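About us

Hello, and thanks for clicking through to the page that hardly anyone clicks through to! I'm Elin Gwynne and I run Tudar, a small office cleaning firm in Eseck. We hoover, we wipe, we do kitchens and loos and the insides of fridges (please label your yoghurts), but if you've come to us through a friend, the friend has probably told you about the bins.

I'd better explain the bins.

When I started out on my own I had one client, a firm of surveyors above the bakery on Albridge Road, and I did their rooms before they came in for the day. I thought I was doing a lovely job. Then their office manager left me a note which I still have, and it said, "Everything is great but the bin bags keep falling in." That was all. I was a bit put out! But she was right. I'd been shaking a bag open, shoving it in and leaving, and by mid-morning somebody had dropped half a cup of tea in there and the whole thing had slid to the bottom, tea and all.

So I went home and practised on my own kitchen bin, which my family found very funny. There's more to it than you'd think. The bag wants to be a size up from what the label says, so there's enough to fold down over the rim. You need to get the air out from underneath or it sits there like a balloon. And if it's a drawstring bag you want the cord on the outside where you can get hold of it later, when the bin is full and you'd really like to keep your fingers out of it. 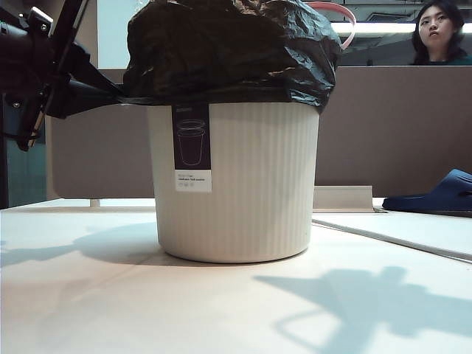 A white ribbed wastebasket and a black bag, mid-tussle.

We now look after the bins (and everything else) for offices all over Eseck and out as far as the Albridge business park, where our biggest client, Sikora, has a building with 200 desks in it. We get through 3,000 liners in a busy month, and in a quiet one it's more like 2,000, with December always the quietest once the mince pies have been cleared up. I buy them on the roll, in black for general waste and clear for recycling, and I am very boring on the subject of thin ones. Thin bags are a false economy. They split when you pull them out, then you're wiping out the bin as well as changing it, and you've used a second bag to hold the first.

We supply the bins too, if you'd like us to. That side of things came about by accident, when a client moved offices and asked me what they should buy, and I sent back a much longer email than they were expecting. What I like for under a desk is something plain with a decent wide rim and a base a little narrower than the top, so the full bag lifts out without a fight. Ribbed sides are nice as well, they hide the scuffs from people's shoes. White looks smart and shows every splash of coffee, so you do have to wipe it, but we're there to wipe it anyway.

Who else is here? Well, the person who really keeps the place going is Roksolana Shevchuk. She answered a card I'd put up in the post office window, came along for a trial morning, and by the end of it she'd rearranged my cupboard. She looks after the rotas and trains up everybody who joins us, and she's far more patient than I am. Her method for liners is different from mine, I should say. I open the bag right out first and then drop it in. She drapes it over the top while it's still all crumpled, finds the rim with her hands and works it down from there. We've argued about this for years. Hers is quicker on a small bin and mine is better on a tall one, and that's as far as I'm prepared to go in writing. 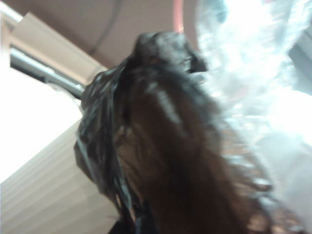
New starters spend their first 5 shifts alongside one of us before they go out alone. It isn't all bins, obviously. We cover which cloth goes where, how to clean a screen without leaving smears, how to do a desk around somebody's papers and put nothing back in the wrong place. But we do start with changing a bag, partly as it's the job they'll do most often and partly because you learn such a lot about a person from it. Some people tug at it straight away. Some stand and look for the opening for ages, rubbing the edges between finger and thumb (there's a knack, a slightly damp fingertip helps no end). Both sorts get there.

A few things people ask me before they sign up. Yes, we can come before work or after, whichever suits your team. Yes, you'll have the same cleaner most of the time, and we'll tell you if it's going to be someone different. We bring our own cloths, sprays and liners, but we're happy to use your hoover if it's a good one! If there's a mug on the desk with something still in it we leave it alone unless you've asked us not to, after a misunderstanding at Sikora over somebody's sourdough starter that I won't go into here.

We don't do windows above the ground floor and we don't do carpets with a machine, but I can give you the number of people who do both well.

If you'd like us to come and have a look round your office, drop me a line through the contact form or ring in the morning, when I'm most likely to be sitting down. I'll pop over, we'll have a walk round together and I'll send you a price the same week. I will look in your bins while I'm there. Please don't tidy them first.

Elin

Page last updated July 21, 2026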